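Home | Papers | Data | Contact
November, by the Prulville arm group

3.2 Collecting the demonstrations

We did all our teaching by remote control. One of us sat down with a pair of small leader arms, moved them around by hand, and the two follower arms copied every joint. I'd love to say I was good at it from day one, but my first 30 episodes went straight in the trash (lots of bumped cups, and one very slow chase across the table). By the time we moved on to the Rasham task set I could get through 48 good ones before lunch, which felt great!

The cup task is the one I'll talk about most, so Figure 4 shows the two arms at work on it, with the grippers close together over one orange cup and a second, lidded one farther back on the right.

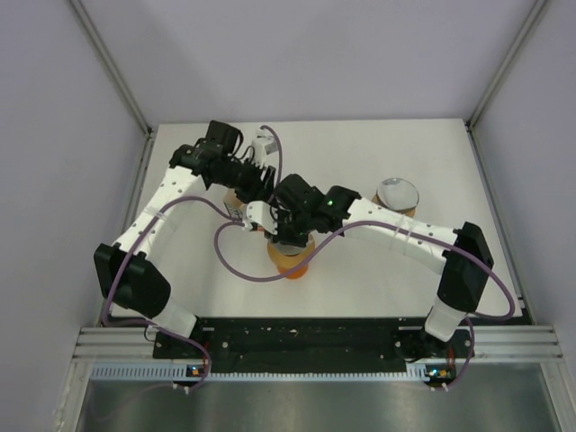 Why not just guide the arms by hand? We tried that first, at our Sonddale site, and with two arms you run out of hands fast, plus your own sleeves end up in the camera views.

Figure 4. Two-arm cup task in the enclosure.

In total we kept nearly 1000 episodes. Each one starts with the operator calling out "go" and ends when both leader grips are opened all the way. We threw out any episode with a pause longer than a few seconds, a rule we borrowed from our older Nyamweya dataset, and I still think it's a little too strict. Of the kept episodes, 70 were recorded by people who had never touched the leader arms before that week, and we held those back for the comparison in Section 4.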